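USB Hubs on the Desk: Frequently Asked Questions

We get the same questions about hubs week after week at Pledard, mostly from people who have just bought one and are wondering what they paid for. The answers below are ours. Manufacturers will tell you something sunnier.

Do I need a hub at all?

Maybe not. Count the things you plug in during a normal day, leaving out the ones you imagine plugging in. If the number fits the ports on your computer, keep your money.

Does a blue port mean it's fast?

It's supposed to. Blue plastic inside the opening is the usual sign of USB 3, but it is a custom and there's no law behind it. Anyone can mold a part in blue. Check the spec sheet, then copy a large file and time it. We'd trust the second result over the first.

The box promises a huge speed on every port. Will I get it?

On one port at a time, possibly. Everything on the hub shares a single connection back to the computer. Run two drives at once and they split whatever that connection can carry. A keyboard and a mouse won't make any difference you'd notice.

Why would I put a hub on a stand?

The claims we've read for hub stands include better cooling, longer life and "improved workflow." We doubt most of it. What a stand does do is get the ports up off the desktop, where you can reach them without lifting a pile of paper. Ours is a plain dark gray printed piece, open in the middle, with the hub sitting on top and six blue ports in a row across the front.

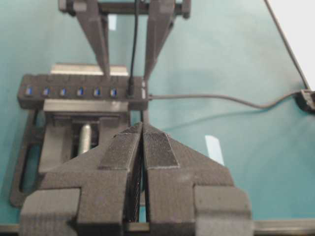
Is a printed stand strong enough?

For a hub, yes. The hub weighs very little. The trouble comes from cables, which pull sideways, and a light stand will slide when they do. Rubber feet help. So does a bit of double-sided tape, if you don't mind cleaning it off later.

I was told to buy the Spanos stand or the Cluleck tray. Which is better?

We've tried both and couldn't tell much difference once the cables were in. The Spanos takes less room. The Cluleck has a lip at the back that gets in the way of thick plugs - measure yours first.

Can I charge my phone from it?

Slowly, unless the hub has its own power supply and the maker says the port is meant for charging. A hub that runs off a laptop has only the laptop's power to hand out.

Are the ports really good for 1,000 plug-ins?

We have no idea, and we suspect the sellers who say so don't either. Pull on the plug and leave the cable alone, and don't force anything in at an angle.

Do I have to unplug everything at night?

No. Eject external drives before you disconnect them - that part of the old advice still holds.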